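双臂桌面任务的多视角遮蔽训练：从采集到评测

本页讲怎样在一套双臂桌面工位上做多视角遮蔽训练，包括布置桌面、采集示教、检查数据、设置遮蔽、训练和实机评测。方法本身很简单：训练时按片段随机拿掉一路或几路相机的输入，让策略在缺视角的情况下仍能动作。真正花时间的是数据检查和评测条件的固定，这两部分写得比较长。

读者应当已经能让两条机械臂通过遥操作完成基本的抓放，并且跑通过至少一个模仿学习的训练脚本。文中命令和配置项都以 Renance 工具包为准，策略网络用的是 Omden，数据存成 Skekow 格式。用别的工具也可以照做，字段名自己对应。

一、任务和问题

任务叫“并瓶”。桌上有一个敞口塑料杯和一个没有盖子的保温瓶，杯子在左，瓶子在右，中间留一段空桌面。右夹爪扶住瓶身，左夹爪夹起杯子，把它放到瓶子左侧紧挨着的位置，然后两臂退回起始姿态。判定成功的条件是：杯和瓶都立着，两者间隙小于一个杯口的宽度，两个夹爪都已松开并离开物体。

选这个任务是因为它对各路相机的依赖不一样。头部视角俯视桌面，杯子和瓶子的相对位置看得最清楚。胸前视角比较平，杯口和瓶肩的高度差明显，物体靠近桌子前沿时底部却容易落到画面外。腕部视角在接近阶段最有用，能看到指垫和瓶身的左右偏差，但它对另一件物体往往只能看到一部分。

最早的版本把各路图像拼在一起直接训练，没有任何遮蔽。这样训出来的策略在相机都正常时表现不错，断掉一路就会停在半空，或者朝错误的方向伸。Nevzat Kocabaş 看了注意力权重以后认为，策略在整个过程中几乎只用了头部视角，腕部视角的权重到最后的夹取阶段也没有明显上升。遮蔽训练就是针对这个现象加的。

二、布置工位

工位在 Akgül 上搭建，换成自己的台架时，下面几项尽量保持一致。

1. 桌面用浅色、哑光的。不要铺带花纹的垫子。

2. 桌后挂一整幅白布，宽度要盖住所有桌面相机的水平视野。布有褶皱没有关系，不必熨平，但一批数据之内不要重新挂。褶皱位置变了以后，胸前和腕部画面的背景会同时变化，评测时很难区分是背景的影响还是遮蔽的影响。

3. 布的上沿以上会露出墙面。凡是进入画面的东西，比如带子、线缆、挂钩，采集和评测两个阶段要么都在，要么都不在。拿不准时拍一张空场景存档，评测前对照着看。

4. 灯光用漫射光，避免单侧直射。保温瓶的颈部是裸露的金属，带螺纹，直射光下会出现很强的亮斑，曝光跟着跳。相机一律关掉自动曝光和自动白平衡。

5. 两臂起始姿态设为夹爪张开，停在桌面前沿附近，左右各一。起始姿态写进配置文件，每次开机后回零一次再走到起始姿态，不要靠手推到位。

关于白平衡多说一句。不同型号的相机即使都锁定了参数，同一个杯子在不同视角里的颜色也会有差别，有的偏红，有的偏粉。训练时不需要把它们校成一样，每一路自己前后一致即可。我们试过做跨相机颜色校正，成功率没有变化，流程却多出一道工序，后来取消了。

三、确定物体摆放范围

先在桌面上划出两个摆放区，一个给杯子，一个给瓶子。摆放区不要用胶带贴出来，胶带会进画面，策略会学着去看胶带。可行的办法是在头部相机的预览窗口上叠一层半透明的网格，操作员看着预览窗口摆。Renance 里对应的命令是：

renance preview --view head --overlay grid

网格文件要自己画一次，保存后每次采集都用同一份。

摆放时注意以下几点：

杯口朝上，瓶子立直，瓶盖不装。

瓶子可以绕自身轴线任意转动。瓶身表面有细小斑点和污迹时，转动可以防止策略记住某个斑点的位置。

杯子和瓶子之间至少留出一个夹爪完全张开的宽度，否则左臂下探时会碰到瓶身。

桌面上的小污点能擦就擦，擦不掉的记到备注里。

每次摆完，先看四种情况是否出现：杯子在头部画面中被夹爪挡住；瓶颈在胸前画面中出了上边界；腕部画面里完全看不到要扶的瓶子；两个物体在任何一个画面里重叠到分不开。出现任意一种就重摆。胸前画面里看不到杯底或瓶底属于正常，不用为此重摆，后面裁剪时也不要试图补。

四、采集示教

一共采集 149 段示教，由两名操作员轮流完成。每段从两臂处于起始姿态开始，到两臂退回起始姿态结束。中途失误的整段删除，不要剪掉失误的部分再接起来，接缝处的关节速度是假的。

启动采集：

renance record --task bingping --views head,chest,wrist --format skekow

命令启动后会依次检查各路相机的时间戳。任何一路的时间戳落后于关节数据，程序会拒绝开始。这时不要加 --force，先检查 USB 集线器。多路相机挂在同一个集线器上是最常见的原因。

操作节奏上，右臂先动。右夹爪从张开状态靠近瓶身，接触后轻夹，保持不动；左臂再去取杯。两臂同时运动的示教也能训，只是动作的多样性会大很多，149 段不够用。Nazmiye Coşkun 的做法是在右夹爪夹稳后停一拍，再移动左臂，这一停顿在关节曲线上很容易找到，后面按阶段划分数据时直接拿来当分界点。

夹杯时夹在杯身中上部。杯子上宽下窄，夹得太低时抬起会打滑，夹得太高会压到杯沿。

五、检查各视角是否对得上

采完以后先别训练，抽出一批片段，把同一次摆放的各路画面放在一起看。要看的内容不多：物体的左右次序、夹爪的状态、瓶颈是否完整、背景有没有多出东西。 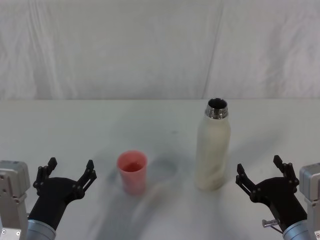
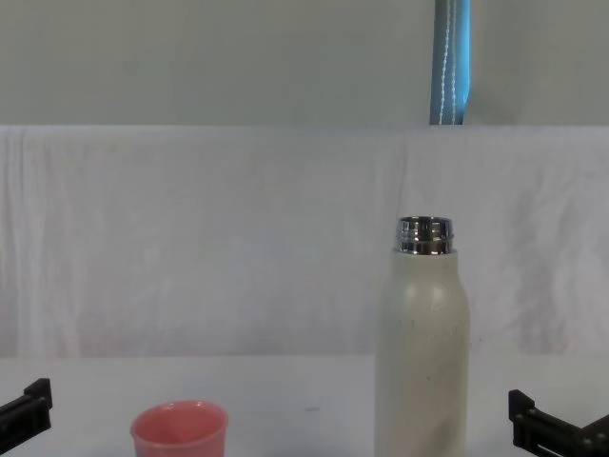
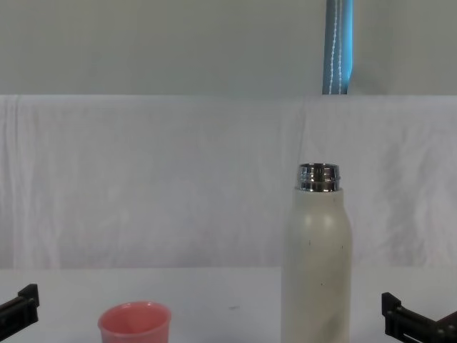
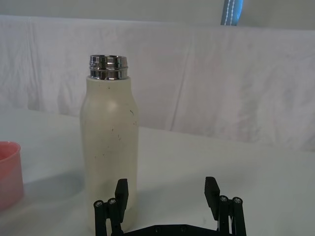 图1为头部视角，图2、图3为胸前视角，图4为腕部视角。四幅画面中杯子都在保温瓶左侧，瓶口都没有盖。

对照时从头部视角开始，因为两个物体在这一路里最完整。图1里杯子的内壁和杯口都能看到，瓶颈越过了桌面的远端边线，叠在白布上。瓶颈叠在白布上时，白色瓶身与白布的对比很低，金属颈部的亮暗条纹反而是最可靠的特征。做数据增强时不要把亮度抖动开得太大，条纹会糊掉。

胸前视角看夹爪进入画面的程度。图2和图3中左右夹爪都从两侧露出一部分，这种露出量是合适的。如果起始时刻两侧完全看不到夹爪，说明相机仰得太高，或者起始姿态没有走到位。胸前画面里瓶底和杯子下部都在画面外，所以这一路不能用来判断物体离桌沿的距离，标注抓取点时也不要用它。

图2和图3看上去很接近。数据里有大量这样的画面，查重时如果用图像哈希，阈值稍松就会把它们判成重复帧删掉。查重应当看关节数据，关节没有变化并且图像也没有变化的才删。

腕部视角看指垫与物体的相对位置。图4中两个指垫张开，瓶子偏在开口的左侧，左指垫挡住了瓶身下部的一部分，杯子只在画面最左端露出一段。策略要学的正是从这种偏差到对准的修正，所以示教里必须有足够多没有对准的画面。操作员熟练以后往往一次就对准，修正动作越来越少，需要提醒他们从不同方向接近。

检查结果写进每段的元数据，字段如下：

order_ok：各视角中杯、瓶左右次序一致

neck_ok：瓶颈在每一路中都能看到

bg_ok：背景与存档的空场景一致

note：自由文本

任何一项不通过的片段先移到 hold 目录，不要直接删。训练第一版之后回头看，hold 里常有一些可以救回来的片段，例如只是开头几帧有手伸进来，裁掉开头即可。

六、设置遮蔽

遮蔽有三种做法，效果差别不小。

第一种是按帧遮蔽，每一帧独立地决定拿掉哪一路。实现最省事，但相邻帧之间输入跳变，策略可以靠前一帧的信息补回来，学不到真正缺视角时的行为。

第二种是按片段遮蔽，一段示教从头到尾缺同一路。这和评测时断掉一路相机的情况一致，但同一段里各阶段的需求不同，全程缺头部视角的片段在前半段几乎没有有效信息，梯度很吵。

第三种是按阶段遮蔽，把一段示教分成接近瓶子、扶瓶、取杯、放杯、退回几个阶段，在每个阶段开始时重新抽一次。本页推荐这一种。分界点用第四节提到的停顿和夹爪开合事件自动求出，不需要人工标。

配置文件里的写法：

mask:
 mode: phase
 keep_min: 1
 fill: learned
 warmup: 400

keep_min 表示任何时刻至少保留一路。fill 表示被拿掉的那一路用什么填，learned 是一个可训练的占位向量。用全黑图像填也能跑，但编码器会把黑色夹爪占满画面的情况和缺失混淆，腕部视角尤其明显。warmup 是预热步数，前 400 步不做遮蔽，让编码器先稳定下来。

各路被遮蔽的概率可以不同。头部视角的概率设得高一些，其余两路低一些。具体比例对结果不太敏感，只要头部视角不是最低的那一路就行。三路概率相同时，策略仍然偏向头部视角，只是程度轻一点。

有一个容易踩的地方：遮蔽要放在图像增强之后、编码器之前。如果放在增强之前，占位向量也会被随机裁剪和抖动，训练看上去正常，损失曲线也下降，实机上缺一路就失败。Renance 旧版的示例配置里顺序是反的，复制配置时检查一下。

七、训练

训练命令：

renance train --policy omden --data bingping --config phase_mask.yaml --steps 3000

3,000 步对这批数据够用。继续训下去，验证集上的动作误差还会略降，实机成功率没有跟着上升，放杯阶段的动作反而变硬，松开夹爪时会带倒杯子。

验证集按摆放位置划分，不要按时间随机抽。同一次摆放下采的几段示教非常相似，一半进训练一半进验证，验证误差会低得没有参考价值。

训练过程中每隔一段时间保存一次模型，同时输出三个缺视角条件下的验证误差：缺头部、缺胸前、缺腕部。正常情况下缺头部的误差在预热结束后会先上升，再慢慢下降到接近完整输入的水平。如果它一直停在高位，先检查遮蔽的顺序，再检查占位向量有没有进优化器。

八、实机评测

每个条件做 10 次，条件包括完整输入、缺头部、缺胸前、缺腕部。每次的摆放位置事先列好，各条件、各模型都用同一张表。评测的人不应当知道当前跑的是哪个模型，由另一个人在终端里切换。

缺视角通过软件实现，在推理程序里把对应的一路换成占位向量，不要拔线。拔线会让驱动重连，控制循环可能卡顿，测出来的就成了控制延迟的影响。没有遮蔽训练的基线模型里没有占位向量，统一用训练集的平均图像代替。

结果如下，均为 10 次中的成功次数。

完整输入：无遮蔽 9，按阶段遮蔽 9

缺头部：无遮蔽 1，按阶段遮蔽 7

缺胸前：无遮蔽 8，按阶段遮蔽 9

缺腕部：无遮蔽 5，按阶段遮蔽 6

缺头部一项变化最大，和预期一致。缺腕部一项基本没有改善，失败都发生在右夹爪接近瓶身时，指垫先碰到瓶身侧面，瓶子被推开或推倒。头部和胸前两路在这个阶段给不出足够精确的左右偏差，遮蔽训练补不上缺失的信息。每个条件只有 10 次，相差一次不要当成差别来解读。

按帧遮蔽我们也跑过，缺头部时成功 3 次，其他条件与无遮蔽接近。按片段遮蔽的缺头部为 6 次，但完整输入掉到 7 次。

九、常见问题

缺头部时左臂不动，右臂正常。
多半是阶段划分出了错，取杯阶段被并进了扶瓶阶段。把分界点画在关节曲线上看一遍，重点看停顿不明显的那几段。

完整输入时右夹爪在瓶子前面来回摆。
检查腕部相机的安装螺丝。相机转过一个小角度以后，瓶子在画面中的位置与训练数据不一致，策略会反复修正。拧紧后重新拍一张空场景，与存档对照。

杯子换成别的颜色以后失败。
这批数据里只有一种杯子，换颜色不在本方法的范围内。想支持多种颜色，需要补采，单靠色相抖动效果有限。

瓶子装上盖以后失败。
同上。盖子会遮住金属颈部，而策略在几路画面里都依赖它。装盖的示教要单独采，建议和不装盖的混在一起训练。

能不能只用胸前和腕部，不装头部相机？
可以，把 keep_min 保持为 1，视角列表里去掉 head。杯子下部不在胸前画面里时，放杯的位置误差会偏大，把胸前相机向下调一点再采。

hold 目录里的片段什么时候处理？
第一版模型评测完以后。先处理 bg_ok 不通过的，通常裁掉首尾就能用；order_ok 不通过的多为物体摆反，不要救。

配置文件、摆放表和空场景存档要和模型放在同一个目录下，并在 Skekow 的元数据里写上 Renance 的版本号。改动任何一台相机的位置以后，重新做一遍第五节的检查，再决定旧数据能不能继续用。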